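From: Kausar Yousafzai
To: Tistby house-move list
Date: Mar 11, 2018
Subject: Re: Bowls and other round things

Jadoon wrote:
> I have now 19 boxes from the Clandel shop and I still did not start with
> the dishes. My question to those who moved already: do you put bowls
> flat or on their side? My mother says on their side, like plates. And
> what do you put between them? I have no newspaper at home, I read
> everything on the telephone.
>
> Also I do not know where to do this work. My kitchen table is already
> taken apart.

Dear Jadoon, dear all,

I moved two times in the last three years, so I can answer a part of this.

Plates I put on their side, there your mother is right. Bowls I put one in the other, standing normally, and I never had a broken one from this. Only do not make the stack too high. Three or four bowls are enough, and the heaviest goes to the bottom. If two bowls have the same size, they can get stuck together when there is nothing between them, and then you are pulling at them in the new kitchen with soap on your hands.

For the place of work, I recommend the bed. I know it sounds strange, but a bed is wide and soft, and if a bowl slips from your hand it does not fall far. I leave the sheet on until the last day and I do all the small dishes there.

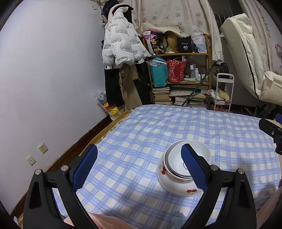 The bowls with a picture on the outside I keep together with the plain ones, I do not make a separate box for them. Earlier I was sorting everything by set, and it cost me a whole evening — and after the move I put them in the cupboard in another order anyway.

Between the bowls I use what must be packed in any case: kitchen towels, socks, thin scarves, soft cloths. Newspaper is also not so good for white dishes, it leaves grey colour on them and you must wash everything again. If you really want paper, the Flulance shop near the station sells a roll of plain one. I paid 14 for it in my last move and half of it is still in my cupboard, so you can have it for nothing if you come to fetch it.

Clothes on hangers I pack as the last thing. Winter jackets can go over the top of an open box, they fill the empty space very well. But please not over the dishes, otherwise the box looks light and somebody throws it.

Write "bowls" on the side of the box and also on the top. I wrote it only on the top, and when 15 boxes were standing on each other I could not read any of them.

When is your moving day, is it still in April? I can lend you my trolley, but I need to have it back before my sister comes.

With kind regards,
Kausar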